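Laundry folding

Laundry folding is the household task of arranging clean, dry clothes and linens into flat, compact shapes for storage. It usually follows washing and drying and comes before the items are put away in drawers, on shelves or in closets. Folding keeps fabric from creasing, saves space and makes single items easier to find. The work is done at home and also commercially, in laundromats, hotels, hospitals and clothing stores.

Surfaces

Folding needs a clear, level area larger than the item being folded. Tables, countertops, ironing boards and beds are all common. A bed or padded table is wide enough for sheets and trousers and does not snag fabric, but it gives slightly under the hands, so creases come out softer than on a hard top. A wrinkled cover can also shift with the garment when it is pulled. Tables with smooth tops give sharper edges and are preferred for dress shirts.

Height affects comfort. A standing adult generally works best with the surface near waist level. Beds are lower than this, and people who fold on them often kneel or sit.

In many homes the folding surface is placed within a few steps of the washing machine or dryer. Unsorted items may be kept on a second table until they are needed. A wheeled table can be moved closer to the machine for unloading and pushed back afterward.

A blue garment lies crumpled on a pale green padded surface, with one corner raised. A front-loading washing machine and a wheeled table holding a pile of white cloth stand farther back in the room. 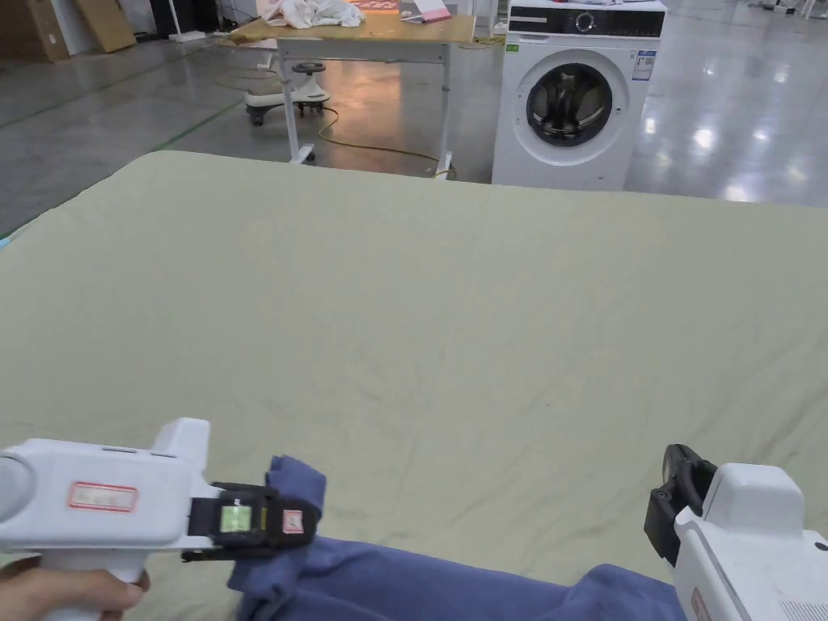 Method

Most methods begin the same way. The garment is picked up from the pile, a corner or edge is found, and the cloth is lifted so that it hangs and begins to open under its own weight. It is then laid down and smoothed from the center outward. Only after this are the folds made.

Finding the first corner is often the slowest part. A crumpled garment hides its own shape, and the point that is easiest to grab may be a hem, a cuff or the middle of a panel. People who fold in quantity tend to look for seams, which are thicker and hold their line. In her household manual The Plain Linen Shelf, Sadia Khattak advises lifting the garment twice, the first time by any point and the second time by the lowest hanging corner.

Shirts are commonly laid face down, with the sides and sleeves brought in toward the back and the length folded in half or in thirds. Trousers are folded leg over leg along the inseam and then in halves or thirds. Towels are folded lengthwise first. Fitted sheets are the most difficult of the usual items because their corners are gathered with elastic. The corners are tucked into one another to make a rough rectangle before the sheet is folded further.

Pulling and straightening

Lightweight cloth can be straightened by holding it at one point and drawing another point away from it. The pull should be gentle and should follow the grain of the fabric. Diagonal pulling stretches knits and can leave a hem uneven. Denim and other heavy weaves tolerate more force, though their seams may twist if the garment was dried in a ball.

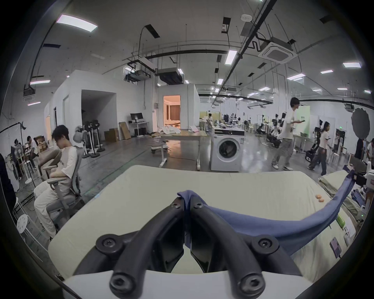
Blue cloth held in a fold and stretched diagonally over a pale green work surface.

Storage

Folded items are either stacked flat or stood on edge. Stacking suits shelves and heavy pieces such as sweaters and blankets. Standing items on edge, sometimes called file folding, suits drawers and lets every piece be seen from above. Tall stacks tend to lean, and Khattak recommends no more than 8 shirts or 4 sweaters in one pile.

Linens are often stored in sets, with the sheets and one pillowcase placed inside the second pillowcase.

See also

Clothes line
Ironing
Linen closet
Washing machine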